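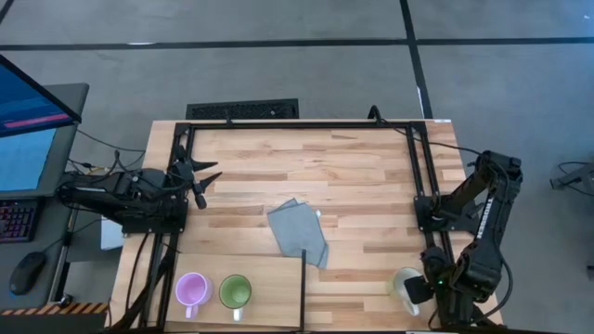 I have been putting off the mugs. Mugs breed. You move into a place with one each, and some years later you can't shut the cupboard door without leaning on it with a hip.

The rule this time was simple, or so Zohreh said. Everything comes out, gets a wipe, and only goes back if one of us can remember drinking from it since February. I pointed out that this would spell the end for the Nisden mug, which has a handle made for a child's finger and holds 352 ml of tea, most of it down your front. She said yes, that was rather the idea.

The cream ones stay. They match, more or less, and they don't have the name of somebody's old employer on the side. I've also kept the one from Cirka, on the grounds that it was in the dishwasher at the time and so couldn't be judged.

Then there's the matter of the cloth. I hold that a cloth is for wiping. Zohreh holds that there is a cloth for mugs, a cloth for boards and a cloth for the table, and that I have been using the wrong one for 9 years. I asked which was which and got a look.

The board got a scrub with salt and half a lemon, which my uncle swears by. It smells lovely and still has the beetroot mark.

Final score: 2 mugs in the charity bag, and one of those has since been back out for coffee. Glasses next, when I've got my strength up - there's a whole shelf of those.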